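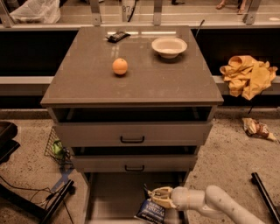
*Bedside cabinet, both drawers out, with an orange and a white bowl on top.*

# gomby

Hi! Gomby is a pile of text files plus one small script that I use to keep track of what's in my apartment, and I finally cleaned it up enough to share. You write down what you own, one thing per line, and it answers questions like "where did I put the spare keys" (mine said `hall, coat hook, green bag`, and I still checked the kitchen first).

## Getting started

Copy `sample.txt` to `home.txt` and start typing. A line looks like this:

```
thing | room | spot | note
```

The note can be blank. Then run:

```
gomby find keys
```

Upper and lower case don't matter. Typos do, sorry!

## Stuff to know

- My own file is 900 lines and search is still instant.
- Notes get chopped at 200 characters. I keep meaning to make that a setting.
- `gomby stale` lists anything you haven't touched in 300 days. Great before a move, kind of depressing otherwise.
- Tabs break everything. Use spaces.

## Thanks

Sheyla Cuervo wrote the `stale` command over one very long Thursday, and Jummai Ogunleye fixed the sorting (rooms with accents in their names used to land at the bottom). Import from Coson exports is half done in the `coson` branch – it reads the rooms fine but loses the notes.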